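Folia Swap Matcher

Hi and welcome! This is the little script I use to pair people up for the Folia bookmark swap, plus the sign-up data from the last round with the private stuff taken out. I'm a blogger first and a coder a very distant second, so please be gentle with the code (it works, it's just not pretty).

What the swap is

You sign up, you tell me a bit about what you like to read, and I send you the name of another blogger. You mail them a bookmark and a short note, someone else mails one to you, and then we all post about it in November and link to each other. It started as five of us from a Dondcombe craft forum and it has gotten a lot bigger than I ever planned for!

What's in the folder

signups.csv has one row per person, 335 rows in all. The columns are id, country, ships_abroad, genres, allergies and note.
pairs.csv is who sent to whom, by id only.
match.py does the pairing.
messages.txt is the welcome email, the "here's your partner" email and the nudge I send when somebody goes quiet.

I took out names, street addresses, blog links and emails. The note column is free text, so I read every single one and cut anything that pointed to a real person. If you spot one I missed, tell me and I'll fix it that same evening.

Running it

Put signups.csv in the same folder as match.py and type python match.py signups.csv. You'll get a fresh pairs.csv, and it will overwrite the old one without asking, so make a copy first. The random seed is 1777 and you can change it at the top of the file. Nothing to install besides Python itself.

The matching goes by shipping first, then genres. If you said you can't ship abroad, you only get someone in your own country, even if your perfect cozy-mystery twin lives across an ocean. I know, I know.

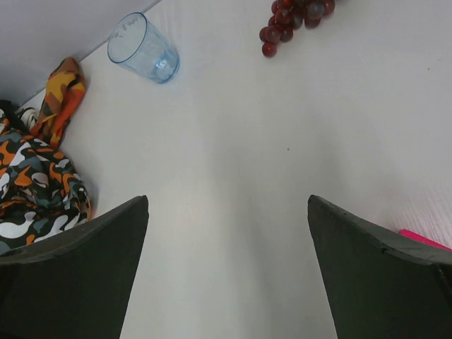 Siyabonga Ngcobo wrote in to say that two people should never be paired straight back to each other, because half the fun is hearing from a total stranger while you're writing to a different one. I agree completely, and match.py now makes one long loop per country group instead of couples. Groups of two still end up swapping with each other, and I haven't found a way around that.

Things that are a bit off

Genres are typed by hand, so you'll find "sci fi", "scifi" and "SF" all living side by side. The script lowercases everything and knows the common spellings, but it misses plenty.

Accents used to break. Ngô came through as garbage in an early version, so save your file as UTF-8, please!

Notes get chopped at 3000 characters. One person managed to hit that.

Using it for your own swap

Go right ahead! Mugs, seeds, recipes, whatever you like. A link back to the blog would make my day but I won't chase you for it. Thanks to Bradley Mottram for the loop code and to Gareth Lambert for testing it on a laptop even older than mine.

Next on my list is a reminder that goes out by itself, so I can stop sending nudges at midnight.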